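Randetitz Groundwater Monitoring Programme
Second progress report to the Jenum Fund
25 January 2020

1. Work in the period

The reporting period began in August, when the dry-season readings were taken. The network now consists of 45 observation wells, of which 11 were added under the present grant. All of the new wells have been surveyed to the regional height datum and fitted with lockable caps. Drilling at the two northern sites was completed later than planned, as the access track had to be repaired before the rig could be brought in.

Pressure loggers record the water level once an hour. Manual dip readings are taken at each download and used to correct for drift. In most wells the difference between logger and dip reading was within the limit set in the monitoring plan. At seven wells it was not, and the loggers there have been replaced with spare units. The affected records are marked as provisional in the database and have been left out of the contour maps.

2. Water quality

A total of 318 samples were taken and sent to the Sotiropoulos laboratory for analysis of major ions, nitrate and iron. Results have been received for all but the last batch. Nitrate remains highest in the shallow wells east of the village, where the gravel is thin and the land is under arable crops. The deeper wells show little change from the first report.

Iron results from the oldest wells should be treated with care. The steel casings are corroded and may be adding iron to the samples. A longer purge time was tested at these wells and gave lower values, though still above those from the plastic-cased wells nearby. The purge procedure has been revised to match. 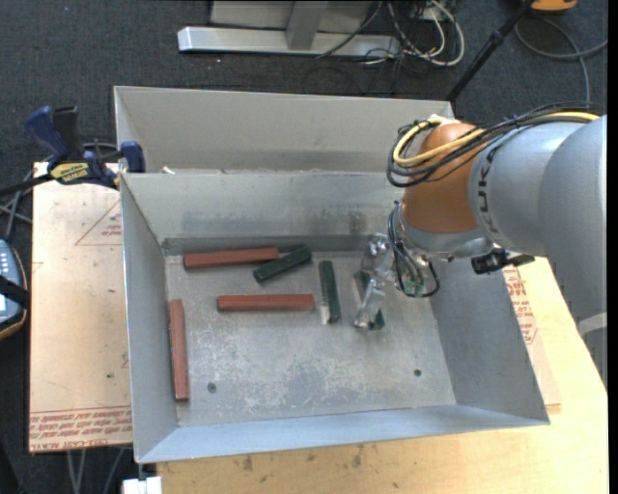

3. Groundwater model

The first version of the model was built in Woseo and covers the valley from the upper weir to the river junction. It reproduces the winter levels reasonably well but gives summer levels that are too high in the central area. The likely cause is the abstraction data – several irrigation wells report only a yearly total, which had been spread evenly over the months. A seasonal pattern will be applied in the next version.

4. Budget and changes to plan

Spending is in line with the approved budget except for drilling, which is over owing to the track repair. The difference has been met from the travel line and no additional funds are requested. We ask the Fund to approve a change to the delivery date of the calibrated model, so that it can include the spring readings.

5. Next period

– Complete the spring round of dip readings and downloads.
– Enter the outstanding laboratory results and check the ion balances.
– Recalibrate the model with monthly abstraction figures.
– Submit the draft contour maps to the Fund for comment.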